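Plarnby Divided Parts Box: A Review by Someone With Too Many Screws

I have owned three generations of small-parts storage. The first was jam jars. The second was a steel cabinet whose drawers opened only for people they liked. The third is the Plarnby divided box, which I bought on a Tuesday, at a time of night when no one should be shopping for organizers, and have now lived with for 11 weeks.

My needs are modest. I repair old radios, badly, and every repair leaves behind a small population of washers, fuses and knobs that belong to something. My wife would like that population to live somewhere other than the fruit bowl. Kornél Rácz, who runs the Csizmadia hardware store near us, pointed me at the Plarnby with the remark that it was "better than it looks." He was trying to sell me the Lastari at the time, so I took this as high praise.
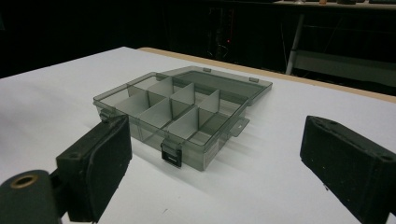
Dividers are where cheap boxes usually give themselves away. My old Jaren had partitions that rode up every time I fished out a fuse, and by spring all my fuses were resistors. The Plarnby's light-gray panels slot into one another, with a long one down the middle and short ones across it, and so far the grid has stayed put through one drop off the bench and one visit from a nephew. The compartments are small. M3 screws are happy in there. Anything with the ambitions of a radio knob is not, and mine are back in the fruit bowl.

The smoky plastic I have mixed feelings about. It looks rather smart, like the sunglasses of a much cooler box, but in my basement light I can tell that there is something in a compartment without being able to tell what. I gave in and labeled the lid with masking tape, which ended the sunglasses effect at once.

The lid folds right back and lies flat behind the base, a feature I didn't know I wanted. The Jaren's stopped halfway and fell on my knuckles whenever it sensed concentration. The trade-off is bench space: opened up, the Plarnby wants twice its own footprint, and my bench doesn't have that to give until I move the soldering iron.

As for the black latch on the front, it is stiff. I broke a thumbnail on it in the first week and have used a coin since. I'll take stiff over the alternative, having once carried an open box of brass washers down a flight of stairs.

Score: 7 out of 11, my usual scale. I've ordered a second one for the capacitors.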